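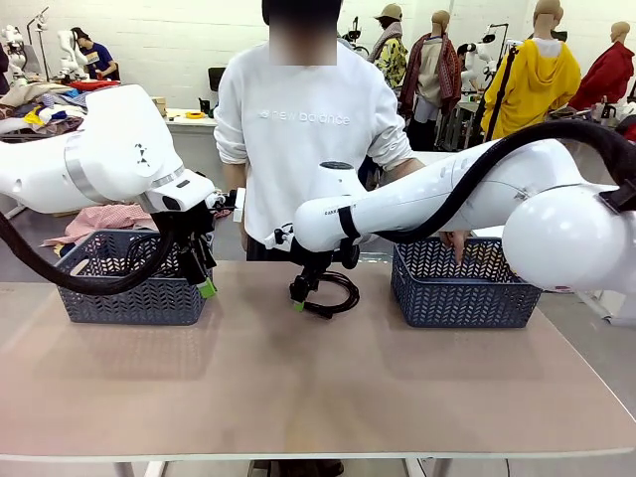
A two-arm station with its pair of baskets, and one person working behind the table.

How to bring a two-arm station into a garment sorting room
Kindavside operations notes, updated 08/09/2025

These steps are for shift leads whose people are about to share a table with a pair of arms. They follow what we did at the Pirkadbridge site in August. Installation and wiring are covered in the Mahuika setup guide.

Step 1. Write down the job as it is done now.
Watch a full shift before changing anything. Note who brings the clothes over, who checks them for stains and who decides where an odd item goes. At Pirkadbridge the checking was never on the job sheet, so it was nearly left out of the new plan.

Step 2. Split the work.
The arms pick up and put down. People bring the clothes, check them, deal with tangled items and change the baskets. Post the split where both shifts can read it.

Step 3. Set the baskets.
Use two of the same kind, one to the left and one to the right, with clear table between them. Once the spots work, mark them on the table.

Step 4. Agree on when hands go in.
Pause the station before reaching into a basket. The person at the table calls the pause and the same person calls the restart. Anyone walking up from another bench waits for that call. 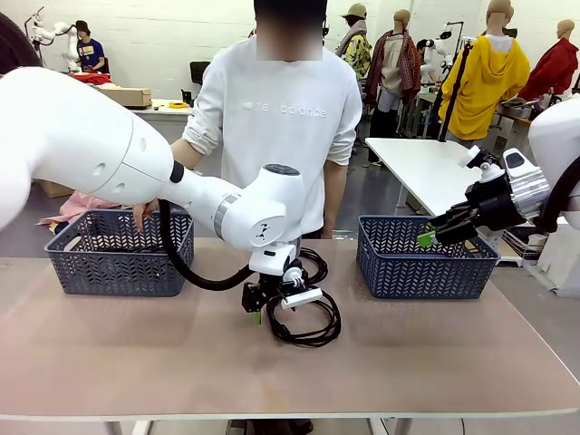

Who is allowed to stop the station?
Anyone in the room can stop it, at any time, without asking the lead first. Only the person assigned to the table restarts it.

Step 5. Rotate.
Standing at a station is more tiring than it sounds, mostly from waiting and watching. We change over every 2 hours. A new person spends 4 shifts alongside someone experienced before taking the table alone.

Step 6. Keep a stop log.
Enter the time, the garment and what was done about it. Our first log had 327 entries, and thin scarves made up a large share. Scarves now go to the hand bench.

Step 7. Update job sheets and pay grades.
Tending a station is a different job from folding. On our sheets it is listed as Damar table operator, grade 8. Do this before the first live shift.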